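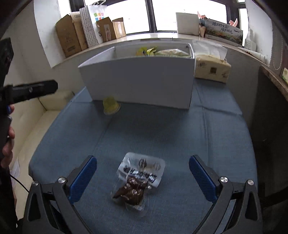 Abb. 1: Vakuumverpackter Snack in Klarsichtfolie mit bedrucktem Etikettfeld

Lebensmittelverpackung, Skript zu Einheit 4
Schutzfunktion und Restsauerstoff

1. Wiederholung
Eine Verpackung schützt, portioniert, informiert und macht das Produkt transportfähig. In Einheit 3 ging es um den mechanischen Schutz. Jetzt geht es um Gase und Wasserdampf.

2. Vakuumverpackung
Beim Vakuumieren wird die Luft aus dem Beutel abgesaugt und die Naht im selben Arbeitsgang versiegelt. Die Folie legt sich eng an das Füllgut. Fettoxidation und das Wachstum aerober Keime werden gebremst. Anaerobe Keime werden dadurch nicht gehemmt, bei ihnen entscheiden pH-Wert, Wasseraktivität und Temperatur.

Übliche Folien sind Verbunde aus Polyamid (Festigkeit, Sauerstoffbarriere) und Polyethylen (Siegelschicht, Wasserdampfbarriere). Bei erhöhten Anforderungen kommt eine Lage EVOH hinzu. EVOH verliert bei hoher Luftfeuchte einen Teil seiner Barrierewirkung und liegt deshalb meist innen im Verbund.

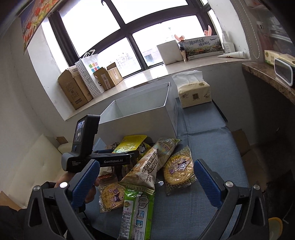
Kleine Portionen haben im Verhältnis zum Inhalt viel Folienfläche. Bei gleicher Folie gelangt also mehr Sauerstoff an jedes Gramm Produkt als in der Großpackung. Auch der Anteil der Siegelnaht ist höher, und damit die Zahl möglicher Leckstellen.

3. Rechenbeispiel (Beutel Typ Kallmont)
Fläche der Folie: 600 cm², also 0,06 m²
Durchlässigkeit: 30 cm³ pro m² und Tag (bei 1 bar Partialdruckdifferenz)
Lagerdauer: 17 Tage
Partialdruckdifferenz an Luft: 0,21 bar
Eintrag: 0,06 × 30 × 17 × 0,21 = 6,4 cm³ Sauerstoff
Das Ergebnis gilt für unbeschädigte Folie und konstante Temperatur. Knickbrüche sind nicht berücksichtigt.

4. Dichtigkeitsprüfung
Wasserbad mit Unterdruck: aufsteigende Blasen zeigen das Leck.
Farbeindringtest: nur für die Siegelnaht, zerstörend.

Aufgaben bis Mittwoch
a) Beispiel aus Abschnitt 3 mit halber Folienfläche rechnen.
b) Den Fall Plikgate im Reader lesen (S. 86) und die Wahl der Folie begründen.
c) Begriffe klären: Peelnaht, Wasseraktivität, Restsauerstoff.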